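Doblar en la mesa, no en la cama

Última actualización: septiembre

Annick Sutherland lleva 6 años doblando ropa ajena en Plitside, una pequeña lavandería de barrio, y los miércoles enseña a quien quiera aprender.
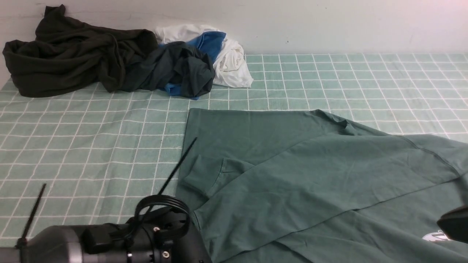
"Lo primero es tener una superficie plana", explica. "Yo pongo un mantel de cuadros. Las líneas me sirven de regla: si el borde de la camisa va recto con la cuadrícula, el doblez sale bien".

Trabaja siempre con una sola prenda extendida. El resto espera amontonado contra la pared. "La gente quiere separar por colores antes de doblar. Yo no. Cojo lo que está encima y sigo".

Con las camisas grandes empieza por alisar los hombros, que es donde más se arruga la tela. Luego mira las costuras. "Si la costura queda torcida, abro y vuelvo a empezar -- son dos segundos".

Su compañera Ginette Petrenko prefiere colgarlo casi todo. "Ginette tiene armario para eso", dice Annick. "En mi casa hay dos cajones para tres personas".

¿Y las prendas oscuras? Las dobla igual, aunque del revés, para que no cojan pelusa. Las blancas las guarda aparte, en el cajón de arriba. Los calcetines se los deja a su hijo.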